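The Drerari pair is a two-handed set of hand-held grippers for recording manipulation demonstrations on deformable goods. It is supplied with the Stolter bench and the Skustbridge segmentation software. This page covers the zipper protocol, which is the configuration most laboratories order first, and the method behind it.

## Intended use

The operator holds one gripper in each hand and performs the task directly. No arm is present during recording. Jaw opening, gripper pose and video are logged together, and the resulting trajectories are retargeted to a two-arm cell afterwards.

The zipper protocol was written for long, flexible closures on light fabric. Net bags are the reference article. They are cheap, they deform under very little load, and the mesh offers almost no resistance when the closure is dragged sideways. A policy that has learned to pull without bracing will move the whole bag and leave the slider where it was.

## Grasp types

Two grasps are defined in the protocol. The labels below are the ones used in the annotation files.

- **Tape pinch.** Both fingers close on the zipper tape with a narrow strip of the adjoining fabric. Used to anchor.
- **Slider pinch.** The fingers close on the pull or on the body of the slider. Used to travel.

The anchor is the harder of the two to teach. A pinch on fabric alone stretches the net and lets the tape bow. A pinch on tape alone slips at the first change in direction. The annotation guide therefore asks for a tape pinch with the fabric strip kept thin enough that the pads still close flat.

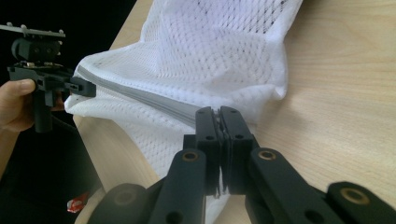
*Tape pinch on the reference article. Zipper tape and a thin band of mesh held between the pads.*

Operators are asked to re-seat the pinch whenever the pads close at an angle. Re-seating is logged as a separate segment and is retained in the training set. Early versions of the guide discarded these segments, and the resulting policies had no recovery behaviour at all.

## Bench and workspace

Recording takes place on the Stolter bench, in a curtained bay. The curtains limit stray light and keep the background constant between operators. A head-level view is recorded in addition to the gripper-level view. The head view is used for phase labelling and for checking that both tools stay within the reachable volume of the target cell. It is not passed to the policy in the standard configuration.

The article is placed by hand at the start of each episode. The protocol specifies a region of the tabletop and leaves orientation free. Folds are not smoothed out. An operator who flattens the article before picking up the grippers has removed the part of the task that the policy most needs to see, and such episodes are rejected at review.
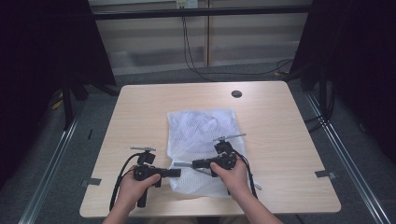
Coordination between the two tools is scored from the head view, using the distance between jaw tips and the angle between the tool bodies. Scoring starts when both grippers are over the article and ends at release. The starting posture is left to the operator within limits: both forearms should come in from the near side of the table and angle slightly inward, with the tips of the two tools pointing at each other over the lower part of the bag. Each gripper is held by its pistol-style handle with the thumb on the upper side of the body, and the cables must be given enough slack to run to the near edge of the table without drawing across the fabric. Crossed forearms are rejected automatically, as the retargeting step has no collision-free equivalent.

## Method

The research question behind the protocol was whether a labelled anchor phase improves bimanual performance on soft closures. Isla Dunbar ran the comparison at the MacRitchie laboratory and maintains the annotation guide. Two policies were trained on the same episodes with the same network and the same schedule. One received the raw trajectories. The other received the trajectories with the anchor phase labelled, and with an auxiliary loss on the jaw opening of the anchoring hand for the duration of that phase.

Evaluation was carried out on a two-arm cell fitted with jaws of the same pad geometry. An attempt counted as complete if the slider reached its end stop with the anchoring jaw still closed. Attempts in which the bag left the marked region were counted as failures regardless of slider position.

| Item | Value |
|---|---|
| Policies compared | 2 |
| Operators | 6 |
| Recording hours per operator | 10 |
| Completed attempts, anchor phase labelled | 85% |

The unlabelled policy failed the acceptance criterion and is not offered. Its usual failure was an early release of the anchoring hand, after which the travelling hand towed the article across the bench. The labelled policy fails differently. Its remaining errors cluster at the folded corner of the bag, where the tape turns over on itself and the pads meet a doubled thickness of fabric.

Results apply to light net with a continuous coil zipper. The protocol has not been validated on coated fabric, on metal-toothed closures or on articles with an elasticated opening. Laboratories working with these should treat the supplied labels as a starting point and expect to collect their own data.

## Retargeting notes

Jaw opening transfers directly where pad geometry matches. Where it does not, the anchor threshold has to be measured again on the target cell with the actual fabric in the jaws. Copying the threshold from the hand-held tool produces either a crushed tape or a loose one, depending on pad stiffness.

Pose is filtered before export. The filter is deliberately mild, and small corrective motions of the anchoring hand survive it. Users who apply a second smoothing stage have reported a loss of the re-seating behaviour described earlier.

## Supplied items

- Drerari grippers, left and right, with top mounts and cables
- Stolter bench, with grey edge brackets
- Skustbridge segmentation software, single-site licence
- Annotation guide, zipper protocol
- Reference articles, net, with zipper

The two-arm cell is not included. Curtains are available to order in black only.

## Revision record

The phase labels were renamed in December, and files exported before that change must be converted using the script in the Skustbridge tools folder. Page revised March 2020. Corrections to the annotation guide should be addressed to Isla Dunbar, MacRitchie laboratory, quoting the episode identifier and the segment label concerned.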